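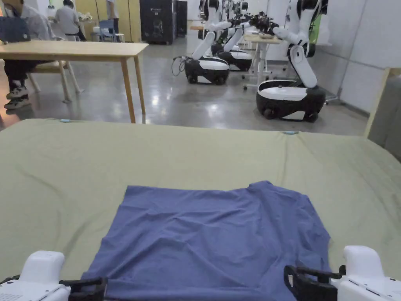 Folding, Fabric and the Great T-Shirt Question
A gallery from the Turncombe laundry afternoon

I went to Turncombe in March fully expecting to be sold something. The invitation promised "a calmer wardrobe in 21 days," and I have owned enough drawer dividers to know how that goes. Teresa Henriques, who runs the afternoons, let me poke around and ask rude questions anyway.

The T-shirt
Blue, laid out flat on the table. Every folding method I've read starts from a shirt like this, on a surface bigger than any I have at home. There are still a few wrinkles in it, and I found that reassuring. My own shirts get folded on the end of the bed, on top of a cat.

The cloth
Olive green, spread over the tabletop and hanging down past the far edge. Sérgio Henriques swears by a fabric surface and says a bare tabletop lets the shirt slide. Maybe. I tried both when I got home and my sleeves came out crooked each time.

The clips
Two small ones in light blue, on the far edge of the cloth. I'll give them this much. If you are going to smooth a shirt with both hands, you don't want the tablecloth coming along for the ride. I have since used a pair of binder clips from the junk drawer, and they do the job.

The creases
Look at the cloth around the shirt. Shallow creases run outward from it across the green. Leonor Cordeiro's handout says to "begin on a perfectly smooth ground." I'd like to see this ground. I don't think it exists outside of catalogs.

The hem
It points toward you, which is how the handout wants it: sides in first, then the bottom up. Armindo Salgado does it the other way around, collar nearest, and got into a fairly long argument over it by the coffee pot. I timed myself both ways over 9 shirts and couldn't find a difference worth arguing about.

The floor
Polished gray concrete, with the ceiling lights streaked across it. It looks good and I'm told it is easy to sweep. After 90 minutes standing on it my knees had an opinion too. Bring thick soles.

The other table
Light wood, four slim tapered legs. I liked this one more than anything on the handout. Teresa couldn't remember where it came from — Esteves, she thought, but don't hold her to it.

Is my wardrobe calmer? Day 21 has come and gone. The T-shirts are in a neat row and the sweaters are on the chair, same as before.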